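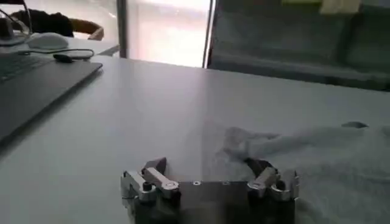 The town of Mimdale has replaced the parking meters on its main street with an app, and I would like the quarters in my cup holder to be told gently.

The old meters took coins and asked no questions. The new system wants my plate number, my email, a password with a symbol in it, and permission to send me offers. I stood in the February wind for longer than I meant to stay in the bakery. Parking cost 2 dollars. The "convenience fee" was 45 cents, and I'm still trying to work out whose convenience I was paying for.

Supporters say Wevbridge did this last year and everybody loves it. I've been to Wevbridge. Everybody parks behind the grocery store.

I'm no enemy of phones. Mine tells me when to leave for the dentist and I obey it. But a town ought to be usable by a person with a dead battery, or by my aunt, who owns a flip phone and has parked on that street for 44 years without once needing to verify her identity.

Leave one coin meter per block. Paint it an ugly color so the council can pretend it's historic. I'll feed it happily, and if I run over my time, I'll pay the ticket by check, in an envelope, with a stamp I had to go out and buy.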